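Lutonwood Neighbors Help Board
Home > House and Household > Paper and Keepsakes

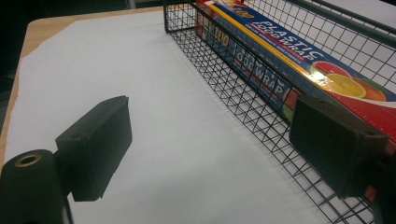

How do I flatten big rolled-up drawings without ruining them?

Posted by Darcy Vachon, January 15, 2026

Hello all, and thank you in advance for reading, because I do tend to go on. My grandfather drew house plans for most of his working life, and when we cleared out the attic on Carrier Street I came home with a cardboard drum holding 62 of his drawings, all rolled up together as tight as a rug. Most are pencil on heavy white paper, a few are in ink, and there are some on that crackly see-through stuff he used to trace on. They've been rolled since before I was born, I think.

I would dearly love to get them flat by March, when the whole family is coming and my aunt wants everybody to pick one to frame. I tried one on the kitchen table with a dictionary on each corner and left it for 4 days. It looked lovely until I took the books off, and then it rolled itself right back up (my husband laughed, I did not!). Somebody at work told me to iron them. Somebody else said steam from the kettle. I'm nervous about both. What would you do? I don't have much money to put into this but I do have patience, and a spare bedroom.

2 replies

mapledrawer

Oh Darcy, what a wonderful thing to have! Please put the kettle down. Steam comes out in one hot wet puff and you'll get ripples, and if any of that ink is the kind that runs, it will run. Ironing is almost as bad, and pencil can go shiny on you.

What you want is slow, gentle damp air, and you can make that at home for next to nothing. I did my father-in-law's survey maps this way over one winter. Get a big lidded plastic storage tub, the long kind people keep wrapping paper in. Put an inch of cool water in the bottom, then set a wire rack in there so it stands well clear of the water. Unroll your drawing as loosely as it will go without forcing it, lay it on the rack, and close the lid. Check after an hour, then every half hour. You're waiting for the paper to relax, and you'll know it when you feel it, sort of soft and floppy like a cotton napkin. It should never feel wet. If you see drops on the inside of the lid, wipe them off before they fall on anything.

Then have your bed ready. I mean that nearly literally, I used the guest bed with a sheet of plywood on it. Clean white blotting paper goes down first, then the drawing, then more blotting paper, then another board with books spread evenly over it. Weight on the corners only was your trouble the first time. Change the blotters the next day, and again a couple of days later, and then leave it alone for 14 days. I know that sounds long. I peeked at my first one early and had to do it over.

Two warnings. Leave the see-through ones out of the tub altogether, as tracing paper swells and cockles something awful. And before any ink drawing goes in, touch a barely damp cotton swab to one tiny line near the edge. If color comes off, that one should go to a paper conservator. Same goes for anything with mold on it.

For storing them afterward I have a flat chest called a Hilludden that I bought secondhand, but a clean folder made of acid-free board under the bed does just as well.

Mallus

just roll it backwards around a tube and leave it overnight, works on posters. that's what I always do

mapledrawer

Mallus, I've done that with posters too and it's fine for a new one, but please, Darcy, not with these! Old paper gets brittle and it can crack right along the curl. A friend of mine split a school photograph nearly in half that way.

Darcy Vachon

Thank you both so much. I found a tub this afternoon and I'm going to begin with the plainest pencil one, a garage nobody in the family is fond of. Would ordinary white paper towels do in place of blotting paper, or will the little bumps print onto the drawing?

mapledrawer

They'll print, I'm afraid. The art supply store sells blotters in big sheets, and you can dry them out and use them again.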